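The patient business of teaching a robot arm to tidy a lab bench

The first thing I was told when I arrived at Jorico was that I would be bored by lunchtime. It was said kindly, over a cup of tea, by the engineer who had been given the job of looking after me, and I think it was meant to lower my hopes. People who come to write about robots generally want to see one do something grand, and what goes on upstairs at the Lirkemgate building is the same small job done again and again, with tiny differences, by people sitting at desks with their hands on a pair of controls.

I wasn't bored, as it happens, though I did get through a great deal of tea.

Jorico is a small firm that wants robot arms to take over some of the dull handling work in laboratories: picking a tube out of one rack and putting it in another, mostly. Anyone who has worked in a lab will know how much of the day disappears into this. Samples come in, samples are sorted, samples are moved from the rack they arrived in to the rack the next machine wants them in. It has to be done properly and it has to be done with some attention, and yet there is very little in it to keep a clever person's mind alive. I did a summer of it myself when I was a student and what I chiefly remember is the radio.

There have been machines that move tubes for a long time, of course. The old way is to write down every movement in advance – go to this spot, close the fingers, lift, go to that spot, open them – and so long as everything sits exactly where the instructions say it will, the machine carries on happily for years. The trouble starts when somebody puts the rack down a thumb's width to the left. Jorico wants an arm that will look at the bench, see what is there today, and get on with it, and the way to do that, as most people in this trade now believe, is to let it learn from examples.

Which brings us to the question of where the examples come from, and to the rather lovely oddness of the room I spent my day in.

Most of the examples, to begin with, are made on a bench that exists only inside a computer. The operator sits in front of a screen and sees a simulated table with a simulated arm on it, and moves the arm by hand, using a controller that looks like something between a joystick and a desk lamp. Every move is recorded, together with what the arm's view of the bench was at that moment. One complete go at the job, from the starting position to the last tube put down, is called an episode (or a demo, or simply "a run", depending on whom you ask and how late in the day it is), and the learning system is later fed a whole heap of these and left to work out what they have in common.
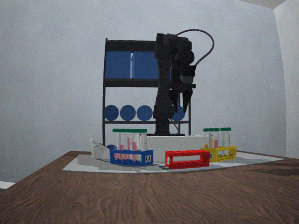

The simulated bench at Jorico: racks of capped tubes, and a red rack with nothing in it.

I was surprised by how much trouble had been taken over the look of it. I had expected something like a diagram, all flat grey shapes, and instead the table has a proper swirling wood grain and the mat is mottled and patchy the way a used mat would be. Even the racks have their little labels. I asked whether this was vanity, and my guide laughed and said there was a bit of that in it, but that a system which has only ever looked at clean, smooth surfaces gets into a terrible muddle the first time it meets a real one. A shelf behind the arm, with blue discs on it, is a useful bit of clutter. The arm has no business with the shelf during the tube job. It simply has to learn to leave such things alone, and the only way to learn that is to have them in view.

The job on the day I visited was the one they call filling the red. There are tubes in the blue rack and tubes in the yellow rack, and the red one stands empty between them, and the operator has to bring tubes across to it in the order given on a card at the side of the desk. It sounds like nothing at all. I was allowed a try, and I can report that it is not nothing. The arm moves beautifully, but it moves the way your own arm would if you were wearing a very thick coat, and the first tube I went for I approached from so far to one side that the fingers would have closed on two caps at once. Then I overcorrected. Then I got hold of one, lifted it, and was so pleased that I forgot which slot it was meant for.

My run was thrown away, quite rightly. A good operator, I was told, gets through 50 usable runs in a morning and can reach 100 over a full day, though the afternoon ones tend to need a closer look. There is a second person whose work it is to watch the recordings back and decide which of them to keep, and I sat with her for a good hour. (She asked that I leave her name out, and so I have left everybody's out, to be fair.) She plays them at double speed with her chin on her hand. Some are easy to turn down: the tube tips, the gripper knocks the rack, the operator sneezes. The ones she spends time on are those where the job was finished perfectly well, but in a way she wouldn't want copied.

She showed me one of these. The tube ended up just where it should be, and I could see nothing wrong with it. She ran it again and pointed out that the arm had paused above the rack for quite a while before coming down. The operator had been thinking, or had perhaps been asked a question by somebody passing with a biscuit. Either way the system has no idea why the arm stopped there. It only sees that stopping there is a thing one does, and if enough of the examples have a pause in them, you end up with a robot that hangs above its work in a dreamy sort of way and may never come down.

"It learns our manners along with everything else," she said, and marked the run to be trimmed.

I found myself thinking about that for most of the train journey home. We are used to the idea that children pick up things we never meant to teach them, and there was something very familiar in her account of an early batch in which nearly all the runs had been made by one left-handed operator. The resulting system would always come at a rack from the same side, even when the way was blocked and the other side stood wide open. Nothing had been wrong with a single one of those runs. There just wasn't enough difference between them.

So difference is now something they go looking for. Before each run the software shuffles the bench a little. The racks move and turn, the tubes change places, the liquids in them come out in other colours and at other levels, and the light may fall from somewhere new. They record mistakes on purpose too, or at least the mending of mistakes. An operator will begin with the arm in an awkward place, or with a tube badly held, and put it right, so that the system has seen how one gets out of trouble. I liked this very much. It seems a sensible thing to include in anybody's schooling.

At present a new job starts with a target of 200 kept runs from the simulated bench, and only then do they carry the whole business downstairs, where there is a real arm on a real table and a real possibility of getting something on the floor. The computer bench is cheap and quick and can be put back to the beginning with one key, but it tells small lies. Plastic caps in the computer are a shade more obliging than plastic caps in the world. Racks don't skid in quite the same way. Runs are therefore collected downstairs as well, with the same card and the same job, and these are fewer and slower and are treated with something close to tenderness. The building has 2 rooms given over to it, and I noticed that people lowered their voices in the lower one.

The real bench is paid for partly by Walisen, a testing laboratory that hopes to have an arm of its own working through the night shift in time. They began the arrangement in April, and somebody from Walisen comes over every so often with a box of their own racks and the sort of awkward questions that only come from people who do the work. What about tubes with the label peeling off? What about a cap that has been put on crooked? Each of those questions turns, in the end, into another afternoon for the operators, with another card at the side of the desk.

I asked, as one has to, whether the operators minded. They are, after all, spending their days showing a machine how to do a job that people are currently paid for. The answers I got were more mixed than I had expected. One had moved tubes for a living for years and said she would happily never see another. Another thought it a fair worry, and said that the firms who buy these things ought to be asked early what they mean to do with the people, and asked again afterwards. A third told me that he had grown rather fond of the arm and would like it to do well.

I can understand the fondness. Late in the day they let the system have a go at the red rack by itself, using everything it had been given up to the week before. It went for the first tube neatly and set it down in the right slot. It went for the second and missed, went back up, shifted a fraction and tried again, and that small shift was something one of the people behind me had shown it. "That's mine," he said. "I do that."

The third tube went in the wrong place altogether. My guide wrote something on a pad, the bench was put back to the beginning, and somebody went to fill the kettle.

Melnychuk
26 August 2025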